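Subject: Re: [birkden-homes] Sealing stone counters, yes or no?

Earlier in October a neighbor on Kotergate wrote:
> We had marble put in and the installer says to seal it every year.
> Is that really needed? And what do you all use for stains?

Hello all, and welcome to our Kotergate neighbor! I have lived with marble for 5 years now (we got ours from the Vrettos yard, roughly $900 for the slab, a remnant) and I've grown very fond of it, spots and all.
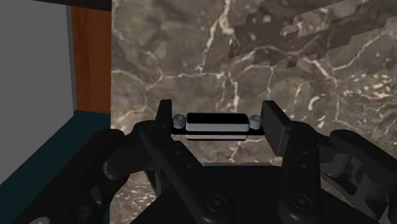 I do seal mine, usually when the weather turns and I'm stuck indoors anyway. Wipe it on, give it 30 minutes, buff it off with an old T-shirt. My sister-in-law in Flallari never has, and hers looks fine, so take that as you will.

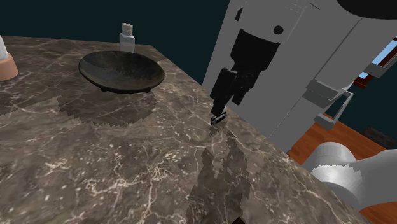
Lemon juice and vinegar are what I'd worry about, sealed or not, as they dull the polish and no amount of rubbing brings it back. A dark stone with pale veins, like the brown-gray one in my second picture, is more forgiving to the eye, and a bowl with little feet like the one on it is a nice place to keep your lemons. For oil stains I use baking soda and water, mixed thick and left overnight under plastic wrap.

Does anyone know if the Birkden hardware store still carries the small cans of sealer?

Warmly,
your neighbor up the hill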